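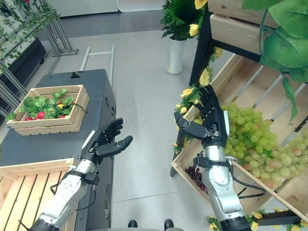

Koyama objected, on reading an early draft of this section, that a cost model fitted to one month of billing data would tell us more about the month than about the cloud. We think he was right, and the claims below have been cut back to suit. What remains is a narrower question: whether automatic scaling rules lowered the bill for Plendano, the booking service studied in this paper, by as much as its supplier said they would.

Figure 3. Head-camera view. Two black multi-fingered hands, a tilted crate of green grapes, and a dark grey cabinet with a shallow crate on top.

4.2 Does automatic scaling pay for itself?

The supplier, Zostus, describes its scaling tool as a way to pay only for the computing you use. Taken at face value, that promise is hard to test. A service that scales down at night also starts more machines in the morning, and each new machine spends its first minutes loading software and serving no one. Those minutes are billed. In the supplier's own worked estimate they are left out, and no reason is given for leaving them out.

We looked at the billing records for May and matched each charge to the request logs for the same hour. The tool was set to add a machine when average load stayed above the upper limit for 4 minutes, and to remove one when it stayed below the lower limit for 18. These were the default settings. Geagea suggested that a team with more time would have tuned them, and that may be so, but the default settings are what most customers will run, and we saw little value in measuring a set-up that hardly anyone uses.

Over the month the tool started 3,330 machines. Many of them lived for less than an hour, and the shortest-lived were clustered around the lunchtime peak, when load crossed the upper limit, dropped back and crossed it again. Widening the gap between the two limits would probably have removed much of this. It would also have left more idle machines running through the afternoon - the cost the tool was bought to avoid.

Compared with a fixed fleet sized for the busiest ordinary hour, the saving was nearly six per cent. We do not find this impressive. The comparison flatters the tool as well, in that the fixed fleet was priced at the hourly rate, while any customer who knew it would keep the same machines for a year could ask for the lower reserved rate. We did not have access to the reserved price on offer at the time and have not tried to guess it.

A second difficulty is labour. The Groton team, which ran the service from day to day, kept no record of hours spent on scaling rules before the move, so a fair before-and-after figure cannot be produced. Grabner reports a drop in staff time after a similar change, but relies on a survey of managers filled in once the project had been declared a success. We would not lean on it.

None of this shows that automatic scaling is a poor choice for services with sharp and unpredictable peaks. Plendano's peaks were mild and came at much the same time each day, and a simple timetable of machine starts might have done as well. Section 4.3 tests such a timetable against the same request logs.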